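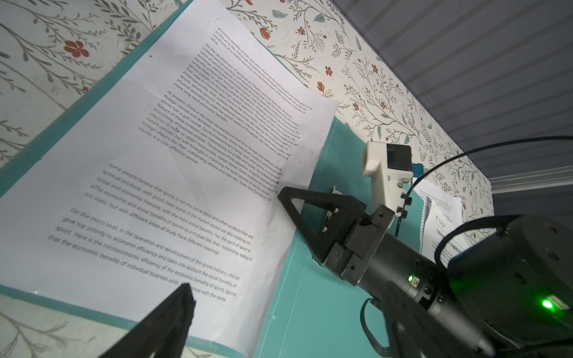
*Printed pages on the economics of sports, on a teal board.*

# Call for makers: custom figure table at the Gernora Toy Fair

Gernora is looking for people who build, repaint or repair action figures to take part in its November fair in Tosten. We have space for new exhibitors this year and would like to hear from hobbyists as well as small sellers. You do not need to have shown your work before.

## What we are looking for

- Custom figures made from old parts, sculpted from scratch or cast in resin
- Repaints and restorations of figures from any toy line
- Handmade card backs, blister packs and accessories
- Dioramas, up to 600 mm wide

Figures can be any scale. Work based on films and comics is fine for display, but recasts of another maker's sculpt are not accepted, for display or for sale. If you use bought heads or printed parts, say so on your label.
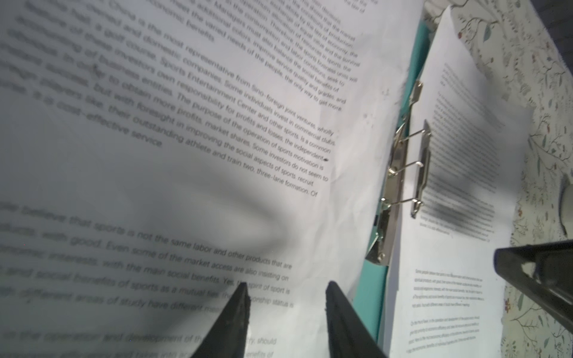
*A page on sports investment, with type running down the sheet at a slant.*

## What you get

Each exhibitor has half a table, two chairs and one pass for a helper. Tables are free for display only. Sellers pay a flat fee, which we will confirm when we offer you a place. Last year's fair had 3,000 visitors over the weekend, and the custom section was busy for most of both days.

There are also two paid demonstration slots, sponsored by Raptis, the paint shop on Witia Street. We want one person to show joint repair and one to show face painting. Each slot lasts an hour and is repeated in the afternoon. Paint and brushes are supplied – bring your own figures and any tools you prefer. Please mention it in your application if you would like to be considered.

## How to apply

Send us:

1. Your name, or the name you sell under
2. Four to six photographs of finished work, including at least one of the back
3. A few lines on how the pieces were made
4. Whether you want to sell, display or demonstrate
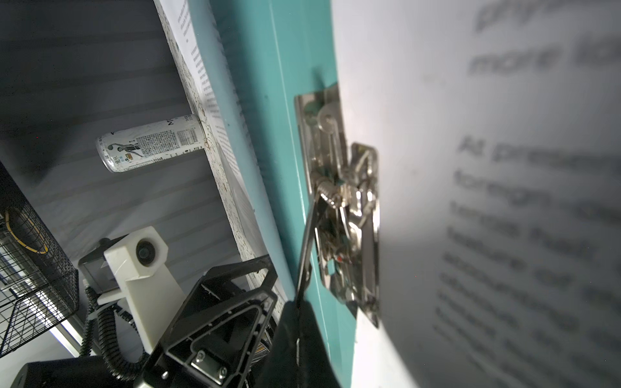

Exhibitors need a price list or a display list for their table, printed and ready by 9 am on the first day. Loose sheets get knocked about once the doors open, so fix yours to a board with a metal clip at the top – a teal one like this will do, or any other colour. Use large type. Visitors read these lists standing up, often over someone else's shoulder.

Applications close at the end of August. We reply to everyone, normally within three weeks. If the section is full we keep a reserve list, and places do come up in October.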